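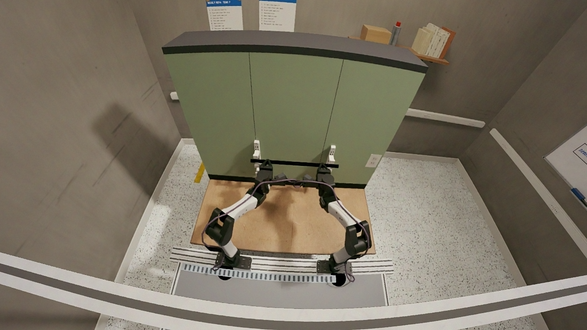
News > Projects > Teaching by Hand

Print this page | E-mail this page

Thursday, November 29, 2018
By Genalyn Pascual

The two-arm task is now open for operators in the simulator. Since last week we work with the tall green cabinet and the black bar on its front, with one gripper for each end. The person who teaches holds the two hand controllers, and the arms in the simulated room follow. Every run is saved and goes later to the training computer at Tridley.

Our goal for the first part is 500 good runs. Until now we have saved 1,194, but Renato Aquino has checked them all and many are too short, or one arm starts much earlier than the other. He kept 29 as models for new operators. Please watch a few of them before your first session.

Some advice from Bernice Dankwa, who trained the last group:

Bring both grippers up to the bar from below, slowly, and stop just under it. Wait one moment there. Then close the left and the right together. If you close one first, the bar is pulled to one side and the other hand must search for it. The robot will learn this searching also - we saw it in July with the drawer task, and it took us long to remove.

Keep your elbows away from your body. When the operator is tired, the elbows come down and the arms on the screen begin to crowd each other. Two short sessions are better than one long session.

When you make a mistake, do not repair it in the middle of the run. Press the foot pedal, mark the run as bad, and begin again. Bad runs are also kept, in their own folder, so please do not delete them.

Precious Soriano has put the new booking sheet on the Ivier server. Operators who used the old sheet must write their names again, I am sorry for this. Questions about the controllers go to Marilou Macaraeg - the left one still loses its connection sometimes, and she wants to know the time when it happens.

Print this page | E-mail this page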